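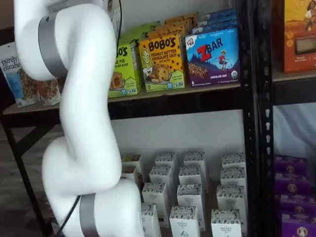 À propos de nous

Sernuvis est une entreprise de préparation de commandes pour les épiceries, les cafés et les petites cantines d'entreprise. Nous recevons les produits en cartons complets, nous les rangeons sur des étagères, et nous préparons ensuite des assortiments selon la demande de chaque client. Une commande typique contient des barres, des biscuits d'avoine, du granola, du thé, parfois du savon ou des bougies. Les quantités sont petites et les références sont nombreuses. C'est notre spécialité et c'est aussi la difficulté du métier.

Nous avons aujourd'hui 70 employés et 991 références dans le catalogue. Le bâtiment principal s'appelle Ostberg, du nom de l'ancienne menuiserie qui occupait les lieux. Le deuxième bâtiment, Juhl, est plus petit et sert pour les retours et pour l'emballage des cadeaux en fin d'année.

Comment nous avons commencé

L'entreprise a été fondée par Zerrin Coşkun, qui avait travaillé auparavant dans un entrepôt beaucoup plus grand. Elle y faisait la préparation de nuit, à pied, avec une liste en papier. Elle raconte volontiers que dans sa première année elle connaissait l'emplacement de chaque produit mais pas le prénom de la personne qui travaillait dans l'allée voisine. Quand elle a ouvert Sernuvis, elle a voulu que les équipes soient petites et que tout le monde mange à la même heure. Cette règle existe encore. La pause de midi est commune, et les lignes s'arrêtent.

Au début nous étions 13 personnes. Toutes les opérations se faisaient à la main : ouvrir les cartons, compter, poser sur l'étagère, reprendre, vérifier, fermer. On se baissait beaucoup, et on levait les bras encore plus. Les anciens parlent surtout des étagères basses, où il faut prendre une petite boîte derrière une autre petite boîte sans faire tomber la rangée.

L'arrivée des bras robotisés

Nous avons décidé d'automatiser une partie du prélèvement après deux saisons difficiles pour le recrutement. La décision n'a pas été prise en un jour. La direction a présenté le projet en février, devant toutes les équipes, et la première réaction a été la méfiance. Plusieurs collègues ont posé la question directement : est-ce que je garde mon poste ? La réponse a été écrite et affichée à l'entrée du vestiaire. Aucun contrat permanent ne serait supprimé à cause des bras, et toute personne dont la tâche changeait recevrait une formation payée, pendant les heures de travail.

Nous avons tenu cette promesse. Nous ne voulons pas dire pour autant que tout a été facile. Deux personnes ont préféré partir parce que le nouveau travail ne leur plaisait pas, et nous comprenons leur choix. Surveiller une machine demande une attention différente, et certains aiment mieux avoir les mains occupées.

Les bras sont installés tout près des étagères, à la même hauteur que les produits. Nous avons gardé nos étagères ordinaires en métal, avec leurs montants perforés que l'on peut régler soi-même. Un intégrateur nous avait proposé de tout remplacer par des casiers spéciaux. Nous avons refusé, car dans ce cas une personne n'aurait plus pu prendre un produit à la main quand la machine est arrêtée. Chez nous, chaque étagère doit rester utilisable par un être humain.

Ce que fait la machine, ce que font les personnes

Le bras prend les articles légers et réguliers, dans des boîtes en carton rigide. Il est patient et il ne se fatigue pas l'épaule. Pour les sachets souples, il se trompe plus souvent : le sachet se plie, glisse, ou change de forme après chaque prise. Ces produits sont encore confiés en grande partie aux préparateurs. Les petits cartons étroits et hauts posent un autre problème. Si l'espace entre deux rangées n'est pas suffisant, le bras touche le voisin. Il faut donc les disposer avec un peu d'air entre eux, et cela, c'est une personne qui le fait.

Les tâches se répartissent ainsi pour le moment :

Mise en rayon : entièrement à la main. La personne choisit la place, tourne la face imprimée vers l'avant et contrôle la date.

Prélèvement des boîtes rigides : par le bras, sous la surveillance d'un opérateur.

Prélèvement des sachets, du verre et des articles fragiles : à la main.

Contrôle final de la commande : toujours par une personne, qui signe le bon.

Emballage : à la main dans les deux bâtiments.

Le logiciel qui relie le stock aux bras s'appelle Dandar. Il a été écrit dans la maison par une équipe de trois personnes. Au début il affichait seulement des codes d'erreur, et les opérateurs devaient téléphoner au bureau pour savoir ce qui se passait. Maintenant il affiche une phrase simple, par exemple « boîte non trouvée » ou « rangée trop serrée ». Cette modification a été demandée par les opérateurs et elle a plus changé leur journée que n'importe quelle nouvelle pièce mécanique.

De nouveaux métiers

Vilhjálmur Vigfúsdóttir est entré chez nous comme préparateur. Il est maintenant responsable de la cellule d'automatisation d'Ostberg. Il n'avait pas de diplôme technique, mais il connaissait très bien les produits, et nous avons compris assez vite que cette connaissance était plus rare que l'autre.

« On pense que le robot remplace le geste, dit-il. Dans mon cas, il m'a obligé à expliquer mon geste. Pendant des années j'ai pris la boîte de derrière sans réfléchir. Quand il a fallu le décrire à la machine, j'ai mis une semaine pour trouver les mots. »

Six autres préparateurs ont suivi le même chemin. On les appelle opérateurs de cellule. Leur journée commence par une inspection : les câbles du bras, les articulations, l'arrêt d'urgence, la propreté du sol. Ensuite ils regardent les rayons avec la personne qui a fait la mise en place, et les deux se mettent d'accord sur ce que la machine va prendre. Cette conversation dure quelques minutes. Nous l'avons inscrite dans l'horaire pour qu'elle ne disparaisse pas les jours de forte charge.

La formation interne comprend 100 heures, réparties sur plusieurs mois. Elle traite de la sécurité, de la lecture des messages de Dandar, des petites réparations et de l'écriture d'un rapport d'incident. Cette dernière partie est donnée en français et aussi, si nécessaire, dans une autre langue. Beaucoup de nos employés, comme l'auteur de cette page, ont appris le français à l'âge adulte. Un rapport avec des fautes est un bon rapport si l'on comprend ce qui est arrivé.

Ce qui a changé dans la journée

Nous avons demandé aux équipes ce qu'elles remarquent, et nous reproduisons leurs réponses sans les embellir.

Il y a moins de kilomètres à pied. Les personnes qui avaient mal au dos le disent en premier. La rotation entre les postes est devenue possible, alors qu'avant chacun gardait son allée pour aller plus vite.

Le bruit est différent. Les chariots roulent moins, mais les moteurs font un son régulier que certains trouvent fatigant l'après-midi. Nous avons posé des panneaux absorbants sur un mur, et nous devons encore traiter les autres.

Le rythme est moins personnel. Un préparateur peut accélérer le matin et ralentir après le repas. La machine ne le fait pas. Pour cette raison, l'opérateur a le droit de réduire la vitesse ou d'arrêter la cellule sans demander l'accord de son chef et sans se justifier le jour même. Les arrêts sont discutés une fois par semaine, pour améliorer la cellule et jamais pour noter la personne.

Enfin, certains collègues regrettent les grandes commandes faites à plusieurs, avec la radio allumée. Nous les avons gardées pour la saison des cadeaux, dans le bâtiment Juhl.

Nos engagements

Les données des cellules servent à régler les machines. Elles ne sont pas utilisées pour mesurer la performance d'un employé.

Tout nouveau poste automatisé est d'abord essayé pendant une période où le travail manuel continue à côté. Les préparateurs concernés donnent leur avis par écrit avant la mise en service définitive.

Le gain obtenu sur le prélèvement est partagé. Une partie finance la formation, une autre partie a permis de supprimer l'équipe de nuit. Pour Zerrin Coşkun, c'était l'objectif personnel depuis le premier jour.

Visites et candidatures

Nous ouvrons nos portes aux écoles professionnelles et aux entreprises qui préparent un projet semblable. La visite passe par la réception, les étagères, une cellule en fonctionnement et le poste de contrôle. Il faut des chaussures fermées, et les cheveux longs doivent être attachés. Les groupes sont petits, et l'on peut parler librement avec les opérateurs, y compris des choses qui ne marchent pas bien.

Pour travailler avec nous, il n'est pas nécessaire de connaître les robots. Nous cherchons des personnes soigneuses, qui aiment l'ordre et qui signalent un problème quand elles le voient. Les candidatures peuvent être déposées à l'accueil du bâtiment Ostberg ou envoyées par le formulaire de contact. Nous répondons à toutes les lettres, même si la réponse prend parfois deux semaines.

Page mise à jour le lundi 29 juillet 2019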